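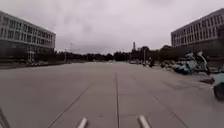
Pascual

Hello, and welcome to Plivow! We make a small delivery robot called Clalness, and we rent it out to campuses and business parks that want parcels moved across big open spaces without anyone getting the van out. There are 2 of us in the office at Armont (plus whoever we can rope in at lunchtime).

I spend most of my mornings driving. Concrete looks easy, but every slab has a joint along it, and I like to see how Clalness copes with those before I promise a customer anything. Then there's the parking – scooters and motorbikes all down one side, so we plan a route well clear of them.

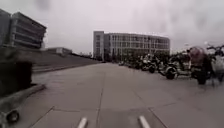

What you get

One robot, a charger, a spare set of wheels and me on the phone. The hire is £879 a month, or £1,290 if you'd like us to map your site and train your staff as well. A full charge takes 60 minutes, so pop it on while you have your sandwiches! We started with a single building and a very patient post room, and I still answer most of the emails myself.

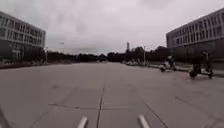

Kick scooters by the kerb, trees at the far end.

We're happy to come and do a trial run before you sign anything. Tell us how far apart your doors are and where people leave their bikes – that second bit matters more than you'd think, and it's always the first thing I ask.
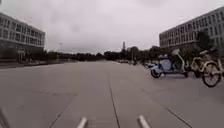

Comments (3)

Gravelpath: We had one on trial in June and the mapping was worth paying for. Does the monthly price cover repairs?

Pascual: Yes, repairs are included, and so are tyres.

tess_b: Can it manage a dropped kerb with a full load?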